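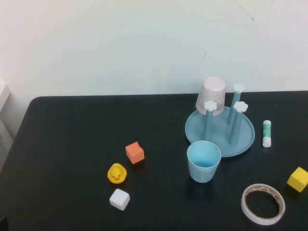 Cup rack on the table, one pink cup on it.

Sponsoring a child through a small charity: does the money go to the child?

Posted 13 February 2019 by drustthorpe_mum

We want to start sponsoring a child as a family. The charity we are looking at is Barredo Children's Fund, which works with kids who have lost one or both parents. They ask for $48 a month. The leaflet has a photo of one girl and says "you will change her life," but the small print says gifts may be used "for the wider community." Does the girl get the money or not? My kids want to write letters to her, and I don't want to tell them something that isn't true. Also, can we stop if one of us loses a job?

Replies

hollins62

We did this for years with a different group. Ours went to the school and not to the family. You still get a letter and a school report. Stopping was easy, one phone call.

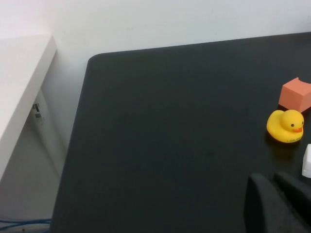 The black table, white wall behind.

Zurkow_reader

Most sponsorship programs pool the money. Your $48 goes in with everyone else's and pays for school fees, meals and a local worker who visits the homes. The child you write to is a real child in the program, but she doesn't get a separate payment. Ask for the annual report and read the page on spending. When I asked Barredo last August they sent it the same week. It listed 538 children in the program and 1011 sponsors, so some children have two. Ask them about that as well if it matters to you.

On stopping: get it in writing. Some groups want a month's notice. Ask what happens to the child's place when a sponsor leaves. The answer should be that she stays in school and they look for someone else.

Letters go through the office and are read by staff before they are passed on. Don't put your home address or last name in them. Ours took more than two months each way.

clesov_dad

I wouldn't bother with the overseas ones. The Clesov family center takes school supplies and winter coats all year and you can drop them off yourself. Not sure about letters though.

drustthorpe_mum

Thanks all. I have emailed them for the report and asked about notice.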